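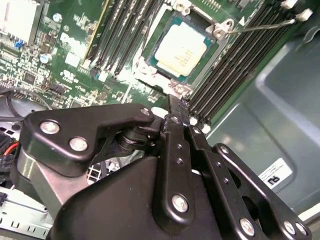
Memory reseats on the refurb line at Pultamstead went to the arm in September. Thread on what changed for the bench crew. The job is narrow: open case, board in place, one black finger going in at the slots next to the CPU socket. The processor stays put with its retention bracket on. Cables are the technician's problem.

2/ Before: 14 technicians, each taking a unit from intake to boot test. Now 9 are on full teardown and the rest run cells. Same pay grade. Fulgencio Collado redid the rota twice.

3/ Last batch was 504 desktops. 139 got kicked back to a person, mostly for cables lying over the slots or a latch already broken. The reject bin is a job in itself now.

4/ Cell operators stand less and read logs more. Two asked to go back to the bench - both did. Wrist complaints are down, eye strain is up. We moved the monitors.

5/ Ingvar Stougaard wants cable dressing done at intake, before the case reaches the cell. That adds a step for people who were promised fewer. Still under discussion.

6/ Fan and heatsink work stays manual. No date for changing that.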